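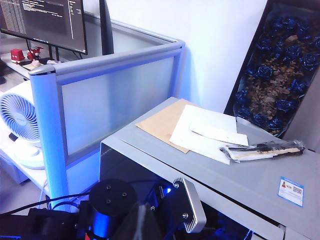

18 Jul 2018

Cutaway engine for the Clumness technical college, continued.

Unit is the four-cylinder that came over from Ivel in March. It will go to the college as a teaching aid with the gearbox we finished earlier, so both need to fit the same pattern of stand. Checked the bolt spacing against the gearbox stand first thing. The front pair line up, the rear pair are 11 mm too wide. Will slot the rear plate and leave the stand alone.

Block was drained and degreased yesterday. Still found oil in the gallery behind the filter housing when I tipped it, so it went back over the tray for an hour. Do this before cutting next time. Oil on the cut face ruins the primer and we had to strip the gearbox casing twice for that.

Cuts made today:
Cylinder 1, full window from deck to crankcase, so the piston and rod show.
Timing cover, lower half only. Left the upper half for strength around the mount.
Sump, one side, stopping 7 mm short of the flange.

The water jacket on cylinder 1 is thinner than the drawing suggests. Wall broke through at the lower corner and left a ragged edge. Filed it back to a radius and it looks fine, but the window is now a bit larger than on the drawing. Drawing marked up in red and put back in the folder.

Turning gear: the motor from Druveo runs at 1,480 rpm, far too fast for a display. With the reducer we have in stock the crank still turns quicker than a student can follow. Want it slow enough to watch an intake valve open and close. Options are a second reducer or a hand crank. The college asked for a motor, but I would fit the hand crank as well – they will want it for the valve timing lesson, and it lets them stop at any position.

Spark plugs out and left out. No compression wanted. Small lamps to go in the plug holes later, wired to a cam switch to show firing order. Switch plate not drawn yet.

Paint. Keeping the same colors as the gearbox: red for cut faces, blue for coolant passages, yellow for oil. Moving parts stay bare with clear lacquer. Blue is nearly finished, reorder from Qudah with the lacquer.

Guard: clear sheet over the cylinder 1 window and the timing chain. Must be fixed with screws that need a tool. The gearbox went out with thumb screws and the college sent the guard back asking for proper ones.

Weight on the scale with the stand came to roughly 2,000 N. Casters on the current stand are rated below that with the motor added, so heavier ones needed, two of them locking.

Open items:
Slot rear plate
Second reducer, get price
Draw cam switch plate
Casters
Ask college for door width, lab side
Wiring label in larger type

Left the block on the bench with the cut faces taped. Primer next session if the gallery stays dry.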